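About Us

Plesano is a small tile and paint studio in Terthorpe, and we make patterned tiles for kitchens, bathrooms, hallways and anywhere else people are brave enough to put them. We also mix our own wall paints to go with the tiles, because we got tired of hunting for a green that sat properly next to our green.

How we started

We began in April, in a rented unit behind the old dairy, with one second-hand kiln and an order for a single splashback. The customer wanted pears. We had never drawn a pear in our lives, and the first lot looked more like light bulbs, but by the third attempt we had a pattern we loved so much that we still sell it (it's called Orchard Wall, and it is still the one most people ask to see first!). That splashback took 70 tiles. The second order was for a whole pantry, floor to ceiling, and it took 886, which meant firing day and night and eating a great deal of toast.

We have a bigger unit now, two more kilns and a proper showroom with a front door that people can find. The first kiln is still going. It runs a little hotter at the back than at the front, so the same glaze comes out in slightly different shades, and we use it for our Zulico range, where that wandering colour is just what we want.

What we make

Everything starts as a drawing on paper. We like patterns with a bit of story in them: boats and weather, allotments, washing lines, hens getting into places they shouldn't. Some are bold enough to run across a whole wall and some are meant to be dropped in here and there among plain tiles. Once we're happy with a drawing we cut the stencils, test it in five or six colours and live with it on our own tea-point wall for a month or so. Plenty of patterns don't make it past the tea point. We had a very handsome one with eels that nobody could face before lunch.

Zulico is our hand-glazed plain range. It comes in 20 colours, from chalky off-whites through to a deep inky blue, and every one of them has a matching wall paint in a wipeable matt finish. If you're nervous about pattern, Zulico is a lovely way in. You can do most of a kitchen in a plain colour and put one row of something cheerful behind the hob.

Seo is our newest range and the one we're most excited about at the moment. These are long, narrow tiles that can be laid upright, flat or in a herringbone, with a fine raised line down the middle that catches the light. We had kitchens in mind when we drew them, and then the first three customers all put them round fireplaces, and they look wonderful there too.

How we work with you

You're welcome to come with a full plan from your architect, or a photo on your phone and a vague feeling about yellow. Both are a good start. We'll ask about the light in the room, what you're keeping (worktops, floors, that dresser from your gran) and how much you cook, and then we'll lay tiles out on the big table so you can move them about. People often change their minds at the table. Allow an hour, more if you bring someone who disagrees with you.

You can borrow up to six sample tiles and two painted boards at a time. Put them where they'll really go, look at them in the morning and again with the lamps on, and please don't judge a colour lying flat on the floor. When you're ready we'll work out the quantity with you, including the cuts and a few spares. Keep the spares. Put them in the loft and write on the box.

Larger orders are fine too. We once made 2000 tiles for a café with a very long counter, and we enjoyed every one of them, or at any rate the first half.

We don't fit tiles ourselves, but we do keep a list of local tilers who know our work and are patient about lining up a repeat. If you already have your own fitter, ask us for the laying sheet for your pattern. It shows which way up each tile goes and where to start, and it saves a lot of head-scratching with the hens.

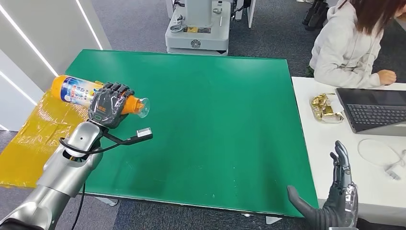 One customer wrote to tell us that she had been dreading the splashback more than any other part of her kitchen, that choosing it turned out to be the bit she enjoyed most, and that her only regret was stopping at the window when she could have carried the pattern on to the back door. We have had the same regret in our own houses. If you find yourself in that position, we keep the colour notes for every order, so we can get very close to your original batch even years later.

Seconds and odds

Tiles with small marks, wonky edges or a glaze that went its own way are sold from the crates by the showroom door. They're perfectly good for garden tables, window sills, pot stands and the insides of cupboards. We can't reserve seconds or match them, and the crates are different every week, so it's worth popping in if you're passing.

Visiting us

The showroom is on the ground floor, with level access from the yard and parking right outside. You don't need to book for a browse, but do get in touch first if you'd like time at the big table, as there's only the one. Children are very welcome and usually have strong opinions about the boats. Dogs too, on a lead, please, near the shelves.

The yard gate sticks in wet weather. Give it a good push.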